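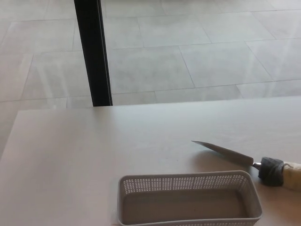
Digital collage sheet

A digital collage sheet is a single image file on which many small pictures are arranged for printing and cutting. It is used in paper crafts such as card making, scrapbooking and altered books, and also as source material for digital collage. The pictures are usually old engravings, postcards, labels, botanical plates or ornaments whose copyright has ended, but sheets with new drawings are also sold.

History

Before home printers became common, paper crafters bought printed sheets of small pictures, called scraps, in stationery shops. Digital sheets took over a part of this trade when scanners became cheap. One of the early sellers was Clotstead, a small shop that first mailed its sheets on disc and later offered them for download. Its catalog reached 268 sheets, most of them with Victorian subjects. The Jarman collection, which came after it, was given away free to newsletter readers and introduced the habit of sorting sheets by color and not by subject.

Format

Most sheets are made to the size of ordinary letter or A4 paper. The usual file types are JPEG, for printing, and PNG, when the background of each picture must be transparent. A resolution of 300 dots per inch is generally wanted for print. Sheets for jewelry makers carry circles or squares of one inch; sheets for card makers often have only 6 larger pictures.

Textures and overlays

Many designers add a page of textures to a set of sheets. A texture is a picture of a surface, for example old paper, linen or rust, and it is laid over another picture with a blending mode so that both remain visible. An overlay works in the same manner but has a clear pattern. Everyday household objects can give such patterns: the neat rows of small rectangular holes in the wall of a plastic basket make a regular grid when they are cropped close and the contrast is raised.

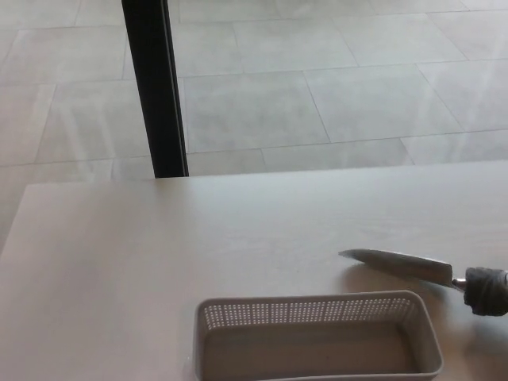 Licensing is different from one designer to another. Under personal use, the buyer may print the sheet for his or her own work and for gifts. Small commercial use permits the sale of finished items, often up to a limit of 1000 copies. For a grid overlay, a seller normally asks that the pattern is merged with other layers before it is sold again, even where the source is as plain as a pale basket with slots in its far wall. The Zurkenham license, which several sellers copied, has 3 levels and forbids sharing of the original file in all of them.

See also: Decoupage, Dranance (image editor), Ephemera, Scrapbooking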